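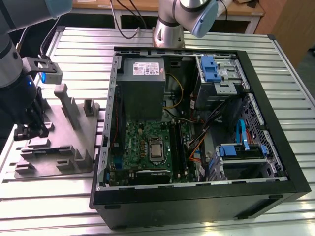 I have wanted to write about old office towers for ages, and May has been so wet that I've finally run out of gardening excuses. So! If you have ever walked past a big black desktop in a charity shop and thought it was a sad lump of a thing, please let me change your mind, because the insides of these machines are a joy.

My own love of them started with Myrtle Tran, who ran the computer cupboard at the college where I had my first job. She had a wall of them, all the same, all opened with a thumb and a bit of confidence. She could have the side off, the memory swapped and the lid back on before I'd found my glasses. I thought it was magic. It's mostly good design, and once you know what to look for you can do it too.

Start with the blue bits. On this kind of tower the blue plastic is there to be touched: latches up by the optical drive cage, a carrier down where the hard drive lives. I adore this. Somebody sat down and decided that a person who had never opened a computer should be able to tell at a glance which parts were meant for fingers, and then they just coloured them in. I wish my boiler had been done by the same people.

Lay the case on its side before you do anything else. I spent years working on them upright, peering in with a torch in my teeth, and I can't think why. Flat on the bench you get the whole board facing up at you, green and busy, and gravity is on your side for once. If you drop a screw it lands somewhere you can see it (usually). Switch off at the wall and pull the lead out too, and touch some bare metal on the case before you reach for anything delicate.

Then the memory, which is my favourite job of the lot.

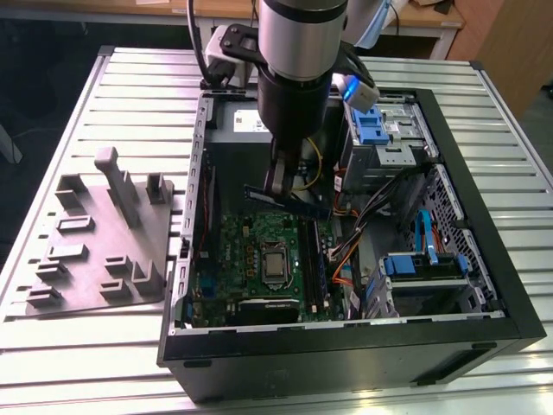
A dark blue memory module over the long black slots, processor to the left.

Memory is the upgrade I'd tell anyone to try first. The stick has a notch in its edge and the slot has a matching bump, so hold one against the other and look before you push. If they don't line up, turn it round. If they still don't line up, it's the wrong sort of memory and no amount of leaning on it will help, as my friend Dwayne Ostrowski found out with a very expensive crunch. When it's right, press on both ends with your thumbs, evenly, and keep going a bit past the point where you feel you ought to stop. The click is lovely.

I paid a small firm called Pradico for my last lot of second-hand sticks and they came in a padded envelope with a handwritten thank-you note, which made my week.

Next, the cables. I know most people think of these as the ugly part, and I did as well until I had to put a new power supply in one and saw how much thought goes into where everything runs. Yellow and black and orange, in bundles, all heading off to different corners.

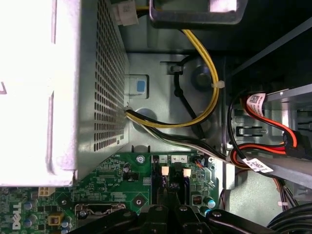

My rule is to touch as few of them as I can. If a lead has been tied back, leave the tie alone unless it's truly in the way, and if you must unplug something, take a photo on your phone first. Hold the plug by its plastic body and never tug on the wires. Some of the plugs have a little catch on the side which wants a squeeze, and it's always the side you can't see.

Dust is the other thing. I use a soft paintbrush and a lot of patience, starting at the grilles and working inwards. Kenji Whitfield, who taught me soldering at the Maneck evening class, swears by a camera blower and he may be right, but I like the brush. Do hold fan blades still with a finger while you clean them.

Once it's all back together, don't put the side on yet! Plug in, switch on, listen. I always put the side panel on too early and then have to take it straight off again to push in the one lead I forgot. 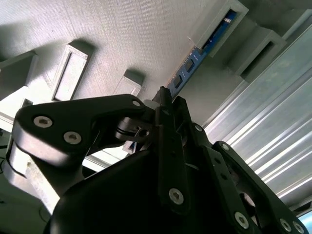 What I keep on the bench

A medium cross-head screwdriver, the paintbrush, a saucer for screws, a pencil for labelling, and a mug of tea at a respectful distance. I've got a box of 200 mixed screws that I bought in a fit of optimism and I have used perhaps the same few over and over. Lucinda Alcantara has asked for a post on hard drives, so I'll do that one next, carriers and all.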